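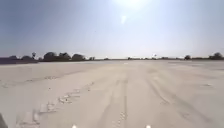
24/04/2018

Up at five to try the quince tarts again. The first batch went in before it was light and came out too pale on the bottom. I moved the rack down a notch and gave the second batch longer. Better, but the paste still slides off the crust when you pick one up, and people at an opening eat standing up with a glass in the other hand. I may have to press the paste in before baking and not after.

The museum called at nine. They want the menu for the Violeta Ibarra opening by Friday. I have been putting it off. Her paintings are nearly all of kitchen tables: bread ends, a cut lemon, fish on newspaper, one very large cheese. The people at the Grandon first asked me to copy the food in the pictures dish for dish, and I said I would think about it. I have thought about it and I don't want to. A sardine looks good in paint. On a tray in a warm gallery in June it is another matter.

What I have so far is bread with tomato, small potato omelets cut in squares, olives, the quince tarts, and a hard sheep cheese. Something with lemon as well, probably a plain cake cut into fingers. No sauces, nothing red that stains. The registrar was firm about that last time, after the beets.
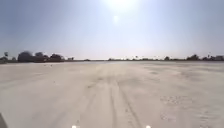 Tire tracks on the sand.

Went through the money after lunch. They are giving me $3,148 for everything, and the first quote from Boltberg, for glasses, trays, linens and two servers, was $2,234. That leaves less than a thousand for the food, which won't do. I called them back and dropped the linens and the second kind of glass. They will send a new quote tomorrow. If it is still too high I will borrow trays from the school and wash them myself.

Violeta came by at three to taste. She is quieter than I expected. She ate two of the omelet squares, said they needed salt, and was right. She did not like the lemon cake, or she liked it but said it tasted like a cake for a funeral. Her mother came from Cáceres and made a flat cake with anise and olive oil, and she wrote down what she could remember of it on the back of my shopping list. There are no amounts. It says flour, oil, "enough" anise, a hot oven. I'll try it Thursday.

She also told me the big cheese painting took her so long that the cheese had to be replaced twice, and that the family ate the old ones. I asked if we could put that on the wall label. She said to ask the museum.

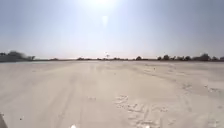

After she left I cleaned the kitchen and tested the bread. The loaves from the Zollbridge bakery hold up better than mine once the tomato goes on. I left a slice of each on a plate for an hour. Mine had gone soft through the middle, theirs was still fine at the edges. So I will buy the bread. I don't love it but it saves me a whole morning.

Still need to ask where the tables are going. Last year they put the food in the hallway by the coat rack and there was a line back to the front door. I would like one table at each end and the drinks in the courtyard if it's dry.

Gave 12 of the tarts to the neighbors. Kept four. Anise seed, good oil and more eggs on the list for tomorrow, and call the school about the trays.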